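Re: [members-list] Induction programme for new directors, January intake
From: Amparo Soler, Governance Office, Bidevwood Housing Association
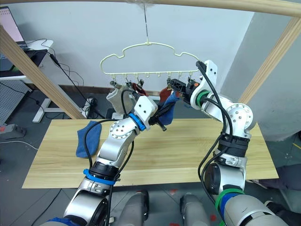
Dear colleagues,

I am writing in reply to Olaia Zabala's message, which is quoted at the foot of this one, and on behalf of the four member associations that share the induction programme. The January intake will have 25 places. Bidevwood will hold seven of these, Prikik and Dusden six each, and Ruangrit the remaining six. An association that does not fill its places should release them to the Governance Office before Christmas, so that they can be offered to the others. Several of you asked for the opening session on directors' duties to be less abstract, and Fulgencio Lozano has rewritten it with that in mind. He now begins with the difference between shared and individual responsibility, using the household sock hanger as his comparison: one bar, one wire holding it up, and several socks each in a clip of its own, the dark red one no less dependent on the wire than the off-white one. The discussion then moves to the duty of care, conflicts of interest and the limits of delegated authority. The legal content is unchanged from last year.

On the questions raised in the quoted message, the position is as follows.

Length. The programme will remain at two days. We considered a single day, which Dusden had requested, but the finance session cannot be shortened further without leaving out reserves and loan covenants. Directors who already hold an accounting qualification may be excused from the first half of that session if their chair confirms this in writing.

Mentoring. Each new director will be paired with a serving director from a different association. We have 19 serving directors willing to act as mentors, so a small number will be asked to take two people. Mentors are expected to meet their new colleague before the first board meeting and again after the third. Notes of these meetings are private and should not be sent to this office.

Reading pack. The pack has been reduced from 69 pages to something nearer a sensible evening's reading. The model standing orders have been taken out and will be circulated separately. Please make sure that your own association's rules and most recent accounts are sent to new directors at the same time as the pack, as these cannot be supplied centrally.

Attendance. Attendance on both days is a condition of appointment at Bidevwood and Ruangrit. Prikik and Dusden treat it as a strong expectation. It is for each board to settle its own policy, and we do not propose to make the rule uniform this year.

Hidayah Sembiring will be taking bookings. Kindly include dietary and access requirements with each name, and state whether the director will need a room for the night between the two days. The first session starts at 9.30 am and coffee will be available from 9.

Yours sincerely,

Amparo Soler
Governance Office
Bidevwood Housing Association

Olaia Zabala wrote:

> Dear Amparo,
>
> Our board discussed the induction programme at its last meeting and
> asked me to raise the following points with the list.
>
> First, can it be confirmed whether the programme will be one day or
> two? Of the 18 directors who returned our survey, most preferred two,
> but those in full-time work found the second day hard to arrange.
>
> Secondly, is there any intention to continue the mentoring scheme?
> Leire Cuesta found it the most useful part of her first year and would
> be glad to act as a mentor herself.
>
> Thirdly, members felt that the reading pack was too long and reached
> them too late. Could it be sent at least three weeks beforehand?
>
> Lastly, is attendance compulsory? Our standing orders do not say.
>
> With thanks for your work on this,
>
> Olaia Zabala
> Board Secretary, Prikik Homes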